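Distemper (paint)

Distemper is a water-based paint made from powdered chalk, pigment and a binder, most often animal glue or casein. It was widely used on interior walls and ceilings before emulsion paints came into general use. Distemper bound with glue is called soft distemper; that bound with casein or an oil emulsion is called oil-bound distemper.

Composition and preparation

Whiting is soaked in water overnight and the surplus poured off. Pigment is ground separately in water and stirred into the paste, after which warm size is added. Too little size leaves a surface that rubs off on clothing, while too much causes flaking. The color is much darker in the bucket than on a dry wall, and painters test it on scrap paper before starting a room.

Blue grounds were traditionally tinted with ultramarine, indigo or Prussian blue. Prussian blue is sensitive to alkali and turns brown on fresh lime plaster.
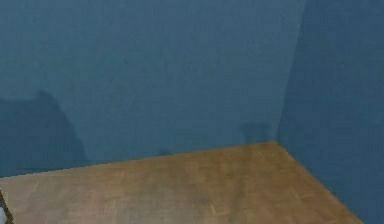

Computer rendering of a room corner with walls in a muted steel blue and a light wooden floor.

Application

Soft distemper is laid on quickly with a broad brush, and a wet edge is kept across the whole wall. A second coat tends to lift the first. In his trade manual, the decorator Nicanor Iglesias allowed 10 minutes for each strip and advised closing the windows until the wall was finished – drafts dry the edge and leave visible laps.

Removal

Soft distemper must be washed off before repainting, as modern paints do not adhere to it. Warm water and a sponge are usually enough. Oil-bound types resist washing and are scraped or sealed with a primer.

See also

Casein paint
Limewash
Whiting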